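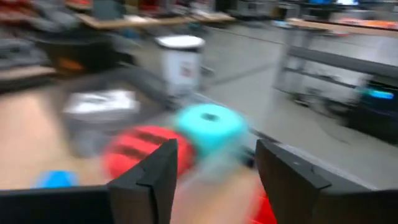
Toy sorting gets put off. Till May, say, when the floor has gone and somebody steps on a block in bare feet. At the Kista playroom in Getdale they do it in one go - everything on the table, 15 minutes, then back in the tubs.

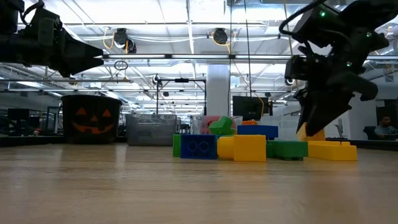 Big blocks come first, always. They eat up the space, and kids want them back soonest. Stack a few while you work, like the blue one lying across the yellows, and you get table room for the small stuff. A spare Halloween bucket is fine for odds and ends. No need to buy anyhting.

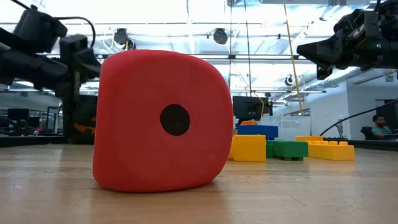 Craig Dow

Foam is harder. It squashes, and dice that have been sat on never quite come square again. Marion Cairns, who set up the shelves here, gives foam its own tub with nothing heavy on top. "I threw out 13 dice at Asden," she says. "All flattened under a castle."

Cards next. Keep them boxed, seperate from the blocks.

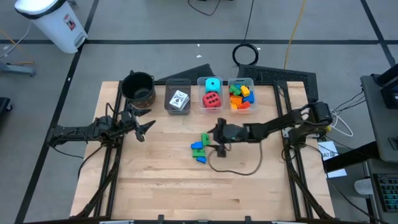 Then labels, if you must. Marion uses 2 words at most - DICE, BIG BLOCKS - and tapes them low, where a four-year-old can see. Lids stay off till bedtime.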